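La nappe à motifs, outil de travail

On conseille presque toujours une table unie pour trier, bricoler ou ranger de petites choses. L'argument est connu : sur un fond blanc, on voit tout. J'ai suivi ce conseil pendant 3 ans, avec un plateau blanc acheté chez Pliden, et je ne le suis plus.

Un plateau nu se raye, brille sous la lampe et fait du bruit. Surtout, il donne envie de le débarrasser au plus vite, donc de mal ranger. Avec un décor botanique, on accepte de rester assis devant une heure de plus. Je parle d'un dessin discret, au trait gris sur blanc, avec un peu d'orange pâle dans les fleurs.

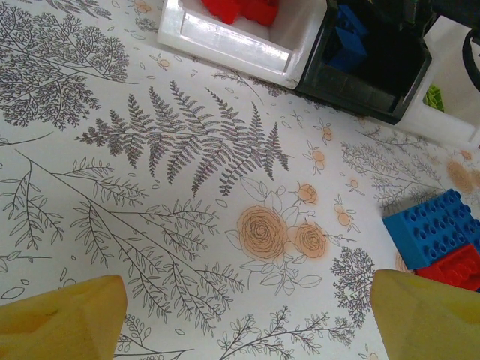 Ce que le motif change

Une fougère, quelques roses, des rameaux fins : l'œil s'y repère. Je pose les vis près de la fougère, les boutons à côté des roses, et je retrouve mes tas après le déjeuner. Woo-jin Yoo, avec qui je partage l'atelier, soutient le contraire. Pour lui, une petite pièce grise se perd dans les hachures. Il a raison pour les aiguilles -- je les garde dans une soucoupe.

Le prix compte aussi. Un revêtement imprimé coûte moins de 20 euros, un bon plateau facilement plus. Quand il est taché, on le change.

Je me méfie en revanche des imprimés très colorés. Le modèle Vulico que j'avais essayé en novembre fatiguait les yeux au bout d'une demi-heure. Il sert maintenant à couvrir une étagère.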